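Moving our newsletter lists, and what I would do differently

I look after the email side of things at Clindach, three days a week. We sell walking maps and guidebooks, mostly by post, and the newsletter brings in more orders than anything else we do. In the spring we moved from Matarent to Guvham, and I said I would write up how it went for the couple of people who asked.

The reason for moving was price. Matarent changed its bands so that anyone with more than 13 saved segments went up a tier, and we had 39. Most of those were old. There was one for people who bought the 2019 calendar, and three that were copies of each other with slightly different names. I could have deleted enough to get under the limit, but Friederike Wunderlich, who does our accounts, had already been asking why we paid for SMS credits we never used. So we moved.

Exporting the contacts was easy. You get a CSV for each list, and the columns are in a sensible order. What you don't get is the history. Opens, clicks and the date of the last order all stay behind unless you ask support for them. I asked on a Tuesday and had the file by the end of the week, but it came with email addresses in one sheet and activity in another, joined by an ID that didn't appear in my own export. Anas Belkadi wrote me a small script to match them up. Without it I would have been at it by hand for days.

If you are planning the same thing, ask for the activity file first, before you touch anything else. We had already cancelled the renewal by then and the clock was running.

The next job was templates. Guvham will import HTML, but it strips out anything it doesn't recognise, and it didn't recognise our footer. The unsubscribe link survived and the postal address did not. I only spotted that on the second test send. I rebuilt the footer as one of their saved blocks and dropped it into each template, which took an afternoon and has been fine.
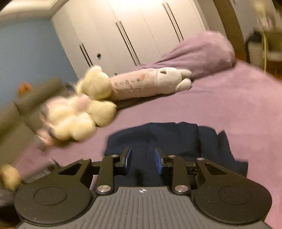 Suppression lists were the part I worried about most. These are the people who have unsubscribed or bounced, and you must not email them again. Matarent keeps them separately from the main lists, under account settings, and the standard export leaves them out. Ours had over 600 addresses on it. Load the suppression list into the new system before you load a single live contact. Guvham checks each import against it and tells you how many rows it skipped, so you can compare the number with what you expected.

Then there was consent. Our older contacts signed up on a paper form in the shop, and their record just said "shop". Orysia Levchenko, who used to do my job and still answers emails about it, remembered that the forms had been kept in a box file until we moved premises. We didn't find the box. I sent those people one message through the old account asking if they wanted to stay on, and kept only the ones who clicked yes. We lost 300 contacts that way. It looked bad on the monthly report, although hardly any of them had opened anything for a year.

For the first sends from the new account I split the list and started with the most active people. Themba Maluleke at Lapiņa, who host our website, set up the DNS records for us and told me to leave it a couple of days before sending anything. I left it three. The first campaign was a plain one about the revised coastal path maps, with one picture and two links. A few replies said it had gone to junk, all from the same mail provider, and that stopped by the third send.

Things I like about Guvham so far: the preview shows dark mode, scheduled sends can be paused without losing the schedule, and the segment builder lets you leave a note saying what a segment is for. I have filled in the note on every one of ours.

Things I don't like: you can't rename a campaign once it has gone out, so there is one in our archive called "test 2 real" and there always will be. The click report counts the logo as a link – you have to subtract it yourself. Reports come out as PDF by default and you need to change it each time.

I haven't rebuilt the automated emails yet, apart from the welcome message. The old abandoned basket one sent three reminders, and Aivar Petrauskas in the warehouse said customers used to mention it when they rang up, usually not kindly. I am going to set it to one and see what happens to orders. The birthday discount I might drop altogether, as half the birthdays we hold are the first of January.

The old account stays open, read only, until December. I have a folder of exports from it saved in two places and will take one last copy of the campaign archive before it closes.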